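What the Night Bus Carries: A Student Report on Late Transit in Prundville

When we started this project, we thought we were going to write about timetables. Our instructor, Godelieve Verbeke, had told us to pick something in town that we used without thinking, and the late bus between Prundville and Jirinau was the first thing anyone said out loud. It leaves the market square at 11:40 p.m. and gets into Jirinau a little after midnight, and most of us had slept through at least one stop on it.

We spent a good part of the spring riding it, talking to the people who ride it every night, and then arguing over what we had heard — in the hallway, in the cafeteria, and once on the bus itself, which the other passengers were very patient about.
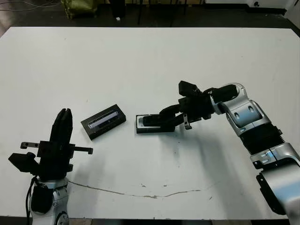
Department of Geography and Community Studies — Student Projects

Our survey had 19 questions to begin with, and that was far too many for a person who has just finished a shift and wants to look out the window. Ruben Aerts cut it down to the ones we could ask between two stops, and the answers got longer and friendlier right away. In the end we collected 70 completed forms. Of those, 31 came from people traveling home from work, mostly from the bakery at Grube and the hospital laundry. The rest were students, people visiting family, and a very cheerful choir that practices late and takes up the whole back of the bus.

What surprised us most was how little people complained about the waiting. They complained about the shelter at Grube, where the light has been out since winter, and about the fare machine, which does not like coins. But the wait itself seemed to be part of the evening.

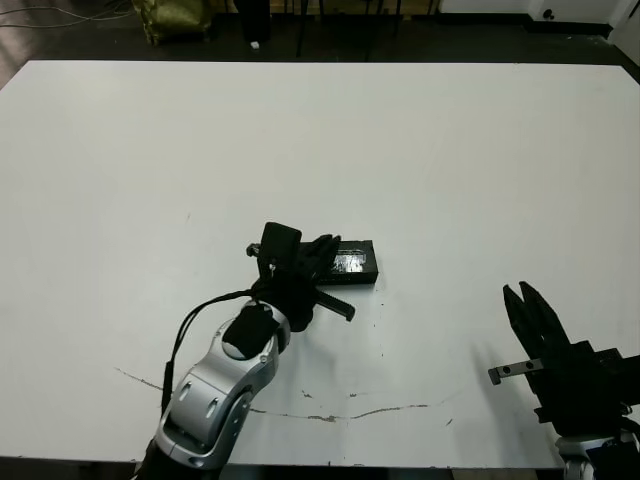

One woman told us she had met her best friend at that stop, and that the two of them still stand there talking after the bus has gone if the weather is kind. We had no box for that on the form, so we wrote it in the margin, and later we gave the margins a chapter of their own.

We also compared the printed schedule with our own notes. The bus ran late on more nights than it ran on time, usually because it holds for the last train from Monance. The drivers do this out of habit, and it isn't written down anywhere. We would like to see it written down, so that a new driver would know to do it too.

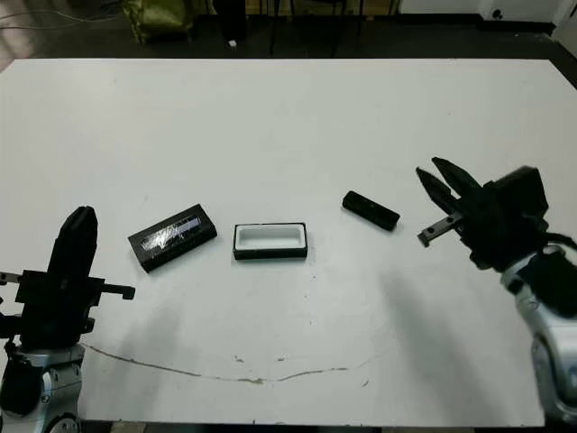

Prundville, July

Since handing in the first version we have gone back to Grube, and the light in the shelter is still out. We have sent the transit office our 2 maps and a short letter asking for a new lamp and a line in the timetable about the Monance train. They wrote back kindly and asked for the passenger comments as well, so Ruben is typing those up now, choir and all.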